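Visit to the Dronik open day, 2025-06-03

We run a commercial laundry with 17 staff and have been looking at folding equipment since April, so I went along with Tania Nanayakkara from our finishing room to see the Flivon. It is a bench-top folding arm that Dronik sells as a kit or rents by the month.

Theresia Trummer gave the introduction. The base kit is the arm, one gripper with a wrist camera, the control box and a printed work mat. Dronik sets it up and trains two people on site. Rental is $3,580 a month, service calls included. There is no price yet for outright purchase outside the metro area.

The demonstration was on mixed garments, which is closer to our work than the towels we were shown at Plidwood. Pongsak Sitthichai ran the bench and put the wrist camera up on a monitor.

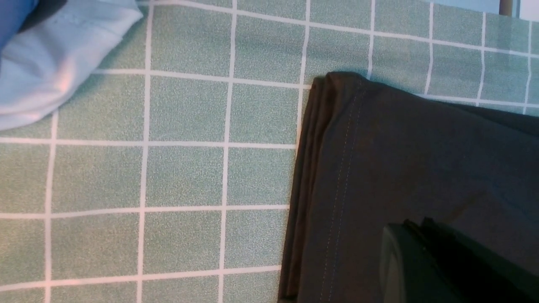 Wrist camera view: dark garment with double topstitching, light blue cloth at upper left, gridded mat.

Tania asked about dark fabrics, as the last system we trialled had trouble finding their edges. Pongsak said charcoal and navy are fine under even light but black fleece is still poor. He recommends fitting a lamp above the bench, which is extra.

Speed is the weak point. The data sheet gives 104 pieces an hour for flat items and no figure for trousers. Our people are quicker than that by hand. Theresia's answer was that most customers run it through the evening with one person feeding.

The mat wipes down and costs little to replace. The gripper pads need changing every 15 days in heavy use, and they come only from Dronik.

Kerubo Mwakyusa has offered us a two-week trial at our own site. I would take it, using our own work trousers and nothing supplied by them. Lindsay Brunton has the quote and the power requirements.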